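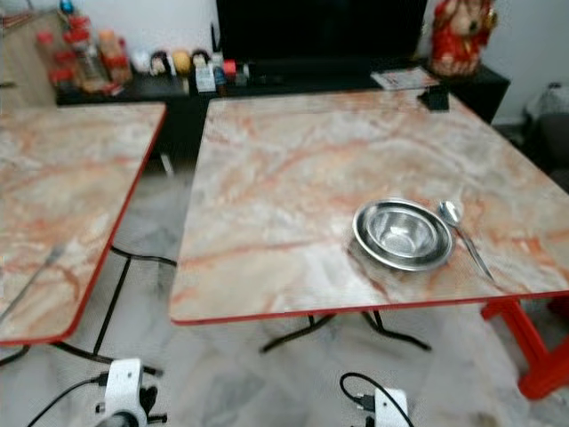 Is the Radonjić stainless set worth $58, or is it the same steel as everybody else's?

Forum: Kitchen Basics > Pots, Bowls, Storage

plindwood_pete
13 Jun 2022
My sister-in-law swears by the Radonjić nesting bowls. Two bowls, $58 plus shipping. The page says "surgical grade" about six times and never gives a steel number. I have a pair of plain ones from a restaurant supply place that I've had forever and I can't work out what the extra money is supposed to buy me. Has anyone here owned both?

Fiorella F
I have. The Radonjić ones are heavier and the rim is rolled all the way under, so there's no gap for dough to get into. They're nice bowls. I'd buy them again.

hermans_lotte
"Surgical grade" doesn't mean anything on a bowl. There's no kitchen standard with that name. If they won't say 304 or 430 or 201, assume the cheapest one. I asked them in March and got a reply about their passion for cooking.

Fiorella F
OK but I've used mine for two years and there's no rust on them, so whatever it is, it's fine for me.

hermans_lotte
My $6 ones don't have rust either. That's sort of my point.

cosimo_t
People are going to tell you to do the magnet test. Be careful with that. A magnet sticks to 430 and mostly doesn't stick to 304, fine, but it doesn't stick well to 201 either, and 201 is the stuff you'd want to catch. Also a 304 bowl that has been pressed deep can pull a little at the curve. I've seen folks return perfectly good bowls over a fridge magnet.

plindwood_pete
Well, I just did the magnet test before I read that. Sister-in-law's bowl: nothing. Mine: sticks a bit on the bottom. So now I know less than I did.

RLongo
The listing has 482 reviews and nearly all of them say "beautiful." Sort by lowest and you get people talking about pitting from salt. Leave salty water sitting in any stainless and it can pit, to be fair to them. But don't charge $58 and print "will never stain" on the box.

egrasso
Bought the big Cillow mixing bowl instead, the one with the silicone base. The base came off in the dishwasher. Plain bowl, no base, is what I'd get. If it slides around, put a damp towel under it.

Fiorella F
The weight does make a difference for whisking, Elisa. Thin bowls walk all over the counter.

egrasso
Hence the towel.

cosimo_t
Thickness is the one thing I'd pay for. Most cheap ones are thin enough to flex if you squeeze the rim. Look for a listed gauge or just go pick them up in a store. Cisside used to publish it and then quietly stopped, so draw your own conclusions.

hermans_lotte
Agree on thickness. Disagree that it's worth ten times the price. Our church kitchen has had the same supply-house bowls since before I joined. They've got dents and they hold salad.

plindwood_pete
Not hearing anything that makes me want to spend the $58. Fiorella, if you get a chance, could you weigh the larger one? Mine is 482 no wait that's the reviews. I'll go weigh mine.

Fiorella F
Will do tonight. It's got soup in it at the moment.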